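Setting up a door task in the simulator

Vaughan Pryor, Minuline Robotics Club
4 comments — 68 shares

You need the club build of Lulline installed and the two-armed robot model loaded. If the model opens with its arms missing, reload it from the Misow folder before going any further.

1. Open a blank room and add the floor, the walls and one door. Set the door hinge to free and the handle to solid. A handle left on its default setting lets the fingers pass straight through it.

2. Add the table and put the robot up against it. Drop in a few objects from the shared library. Scale doesn't matter much at this stage, so pick what you like, but keep a clear path between the right arm and the door.

3. Switch to the head view and bring the right gripper up to the handle. Move the wrist first, then the forearm. Leave the left arm out of it — it can hold something in the meantime.
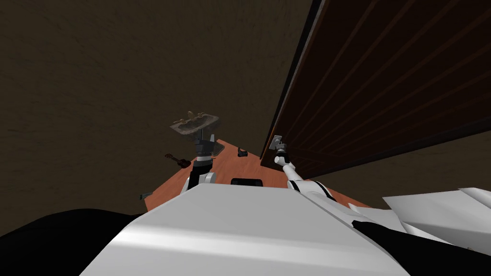

Right gripper at the door handle, left gripper holding up the basin.

4. Save the arm position as a start pose. Name it with your initials and the room name, for example VP_Chmielewska. Last January we lost a whole evening of work to files called "test".

5. Set the run length to 500 steps and press Record. Stop early if an object falls through the table. That is a collision fault and the run is no use to anyone.

6. Reset the room and change the layout. Swap the objects, turn the robot a little or pick another door from the library. Check that both arms can still reach over the tabletop before you record again.
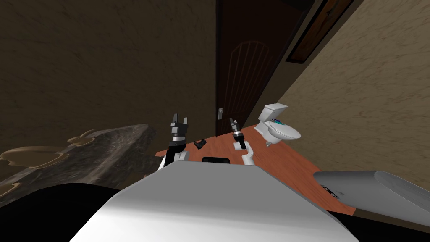 Do the same for each new layout, saving a start pose every time. The club target is 100 good runs per team before the competition, and a run only counts if the log file is saved next to it.

If the arms shake when they are standing still, lower the joint stiffness one notch at a time. If the view goes black, the head has tipped inside the body — set the neck angle back to zero and restart the run.

Copy your finished folder to the club drive before you shut down.

Share this page — 68
Comments (4)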